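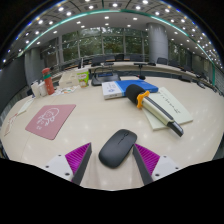 Item 2: mouse on conference table, light wood top.

Foselbridge office, meeting room inspection
Form 74, general workplace safety. Date: Nov 10, 2022

1. Exit route. Door opens fully, closer holds. PASS

2. Table top. Surface checked by hand for splinters and lifted edges. None found. PASS
Comment: Desska table, fixed legs. Wireless input devices only, so no cords cross the seating side.

3. Table joint. Sections level at the seam, no pinch point. PASS
Comment: bolts under the joint retightened in January. Recheck at next visit.
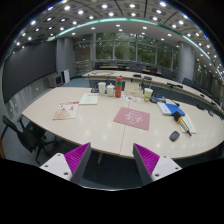

Item 3: table seam and front edge, mat in place, blue carpet below.

4. Floor covering. No loose edges at the threshold. One raised spot by the wall outlet, under the limit. PASS WITH COMMENT
Comment: Macedo to re-glue. Keep chairs off the spot until done.

5. Clear width behind chairs. Minimum 700 mm. Measured with chairs pulled out. FAIL
Comment: short on the window side. Remove one chair or shift the table toward the door.

6. Outlets and power strips. Covers intact. Test tag on one strip out of date. FAIL
Comment: strip removed from service. Replacement ordered through Prevotstead stores.

7. Lighting. All fixtures working, emergency light tested. PASS

Open actions: 4. Close out item 6 before the room is next booked.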